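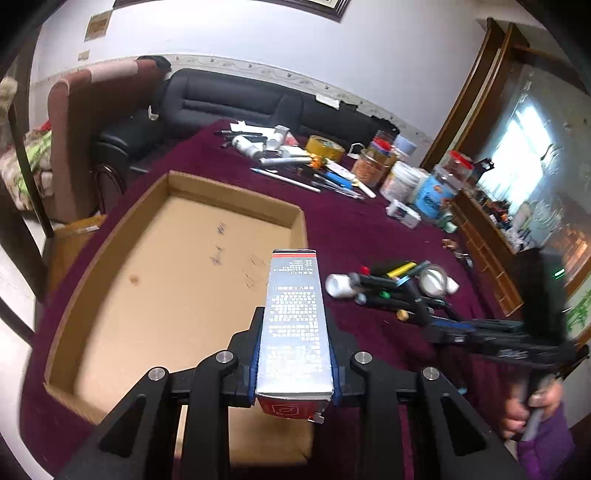

Can I take medicine in its original box on a long trip, or should I repack it?

Asked 22 June 2026 in Travel & Packing

Hello all! My husband and I are going to stay with our daughter in Lisby this October, four weeks if the cats can be talked into it, and I'm fussing over the medicine bag already. I take two tablets every day and he takes one, plus the usual things for headaches and bad stomachs. The boxes are mostly air and they eat up half my carry-on. Is it all right to tip everything into a weekly pill case, or will somebody at the airport want to see the cartons? We change planes in Lanik, if that matters.

3 answers

Answer from teapot_and_maps
Keep the boxes for anything prescribed, that would be my advice. The pharmacy label with your name is usually on the carton and the strip inside often has nothing on it but the drug name. What I do is open the cartons out flat, put a rubber band around each one with its own strips and leaflet, and the whole lot fits in a sandwich bag - it really does save a surprising amount of room. Bring a copy of the prescription too, and check the embassy page for both countries well before you go, as some of them only let you bring in 90 days' worth and a few are strict about particular painkillers. And please keep it all in your hand luggage! Ours once went to Tamiru without us.

Answer from grayheron
pill case is fine, never been asked

Answer from Osier Lane
I'd go with the first answer. If you do use a pill case, fill it when you get there. Have a lovely time with your daughter.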